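Handout 8: Looking After the Two-Arm Cell
Bench Robotics, Plelen Technical College – August 2022

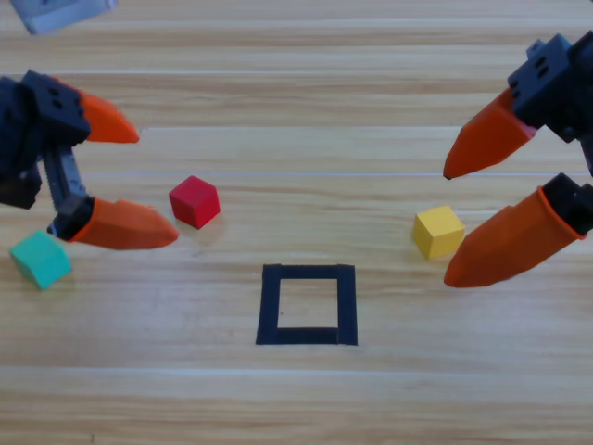 Fig. 1. The Clamus cell during the three-cube exercise, both grippers open. The tape square is the target.

Read this before your bench slot. The lecture covered why the arms move the way they do. These notes cover why they stop.

1. What the cell consists of

Two arms face each other across one table. Each carries a parallel gripper with two orange fingers. The left arm and the right arm are the same model, bought in the same order, and have developed different personalities. Keep separate notes for each. A setting copied from left to right will work just well enough to waste your afternoon.

The work area is the table top between them, with a square of black tape near the middle. The cubes are wooden: red, yellow and green. The task is to put cubes in the square, a job a toddler does while looking at something else.

2. Start of slot

Look before you power anything. Check that both arms are parked, that no cable is looped over a joint, and that the emergency stop is out and within reach of the person who will be running the arms.

Power the controllers, left first. Wait for both to report ready. Home the left arm, then the right. Never home them together. Each arm believes it is alone in the world, and the homing path crosses the middle of the table.

Open both grippers fully and close them once, empty. You are listening for a smooth run along the rail. A click at one spot usually means grit. A click everywhere means stop and write it up.

Copy the cycle counter into the log. The left gripper stood at 3,197 at the end of July, so if your reading is lower than that, you are reading the wrong screen.

3. Fingers

The fingers are the part that wears, and they are meant to. Look at the inner faces for polishing, nicks and small cracks near the mount. A polished finger still grips, up to the moment it doesn't, and the software will go on reporting a successful grasp while the cube sits on the table.

To change a finger:
Move the arm to the service pose and switch the controller off. Off, as in the switch, and tag it.
Loosen the mount screws evenly, a half turn each.
Lift the finger straight out.
Wipe the seat with a dry cloth.
Fit the new finger and tighten by hand, then with the small driver until snug. The screws are small and your wrist is not.
Power up, home, and redo the closing zero in section 4.

Change fingers as a pair. We inspect at every 600 cycles. One group last year got 236 out of a pair by closing on the table edge repeatedly, a record the department would like to see stand.

4. Closing zero

The gripper has to know where "shut" is. Run the zero routine from the Nyaga menu with nothing between the fingers. If the tips meet but the bases don't, a finger is seated crooked and you are going back to section 3. If the routine fails twice, don't try it a third time with more feeling.

5. The table and the tape

The taught positions are measured from the tape square. Anyone who peels the tape up and lays it down again a little to one side has moved the whole program, and the arms will be very exact about putting cubes in the wrong place.

The edges of the tape are slightly uneven. Leave them. If a strip lifts, press it down and note it. If it has to be replaced, mark the corners in pencil first, and reteach all the place points for both arms afterward. Allow most of a slot.

Clean the table with a dry cloth only. Tungate, who supply our spares, sell a cleaning spray. It leaves the wood slick and the cubes skate.

6. Faults you will meet

Cube twists in the grip: approach is off center, or one finger is worn more than the other.
Cube pushed away on approach: gripper was not fully open before the move down.
Left arm drifts on repeat picks: rehome it. If it drifts again within the hour, check the base bolts.
Both arms stop, no message: somebody leaned on the emergency stop. Check elbows, then ask around.

7. End of slot

Open the grippers, park the right arm, then the left. Cubes go back in the tin. Log the counter again, along with anything you changed, including things you changed back.

For next week: bring your log page and a sketch of the approach path for the yellow cube, right arm only.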